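Seltbridge Makers Help > Arms and grippers

Wrist cam finds the shadow instead of the basket, finger keeps hitting the rim

posted by kettle_arm, October 15, 2024

Home build, garage bench. Small arm, two-finger gripper, cam bolted on at the wrist looking down past the fingers. Controller is a Flernport board, joints are Celmont servos. Job is dumb simple: find wicker basket on white table, go over the rim, drop a sock in, go home. Thats it.

What it does: outlines the basket fine in the morning. With the bench lamp on, the outline jumps sideways and hugs the shadow. Corner point ends up out on bare table. Then the arm comes down where it thinks the middle is and the finger lands on the rim. Servo stalls, board throws overload, I pull the plug. Did that all evening.

Tried so far:
- Threshold up and down. At 73 I get basket + shadow as one blob. Higher, more shadow. Lower and I lose half the weave, the shiny bits drop out and it goes to confetti.
- Blur before threshold. Blob nicer, still the wrong blob.
- Different lamp. Same, other side.
- Wrist calibration redone from scratch. No change so I don't think its that.

Joint 2 reads 2,252 when it touches the rim, supposed to be 2,000 at that point in the move according to my own notes. No idea if that's related or just the arm sagging.

Don't want to buy a depth camera. Don't really want to swap the basket either, it's the one we have. Is there a cheap way to tell shadow from basket? Code is plain Python + OpenCV, nothing learned.

Gergely Orbán

Put a white box over the lamp or use a ring light. Shadow gone, problem gone. Wicker is a terrible thing to start on anyway, use a plastic tub.

Comment from kettle_arm: ring light on the wrist? tried a clip on one, glare on the rim got way worse. and the arm throws its own shadow from the window too. will try diffusing the lamp tho, thanks

Comment from Gergely Orbán: turn it down then. Or close the blinds.

Lengyel

Had close to the same setup last November, brown wicker, white top, wrist cam. Diffusing helps, do it, but you'll still have some shadow and the threshold will still find it. So stop using brightness alone. My order of doing things, sorry for the rush, on my lunch:

Color first. Convert to Lab, ignore L, look at b. Brown basket is warm. Shadow on a white table comes out neutral or bluish, at least under my lights. Splits them way cleaner than gray threshold. Lock the white balance before anything else!! Auto WB will drift as the basket fills the view and you'll chase your tail. Lock exposure too.

Careful with the inside of the basket. Deep part goes near black and black has no useful color, so the b channel is junk there. Don't ask for the whole basket as a solid shape. Find the rim, fit to the rim, fill in after.

Don't try to use texture to tell them apart. I did, wasted a weekend. Light comes through the weave so the shadow gets speckles, and my texture score loved the speckles. Corner of the shadow is rounded just like the corner of the basket too, so corner matching picks either one.

Mask your finger. It sits in the same place in the picture whenever the gripper is at the same opening, so save a mask per opening and blank it. Mine is dark gray and blurry and it crosses right over the rim on approach, and before I masked it the fit bent toward it every time. Looked like a calibration error, wasnt.

Don't decide from close up. Do the finding from high, where all of the rim is in view, store the position, then go down on that. Close in you only get a corner and a fit off one corner will swing all over the place. I use the close view for a last nudge only, sideways, limited to a few mm. If it wants more than that, go back up and look again.

About the 2,252 vs 2,000. I'd bet thats separate. Jog the arm to the same pose with no basket there and read the joint. If it still says 2,252 your notes are off or the horn slipped a tooth. If it reads right in free air then you're just looking at a different pose because it went to the wrong spot. Either way set a lower torque limit for the descent, so it gives up instead of cooking the servo. Mine smelled for a week.

Comment from kettle_arm: locked WB, b channel on the high shot, night and day. shadow basicaly vanishes from the mask. still have to do the finger mask. joint 2 in free air reads 2,252 too so yeah, my notes were garbage

Comment from Lengyel: good. redo the home offset before the finger mask, otherwise you'll do the mask twice. My close view on approach, the one the fit used to hate. Bluish speckled one is the basket shadow, the soft gray lump further left is the arm's:
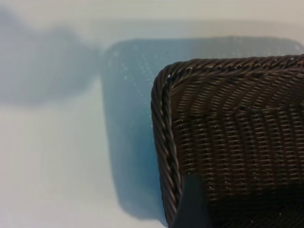
More in Arms and grippers

Flernport board forgets home offset after power off
Celmont servo buzzes at rest, normal?
Best matte tape for shiny fingers
Mounting a wrist cam without losing wrist roll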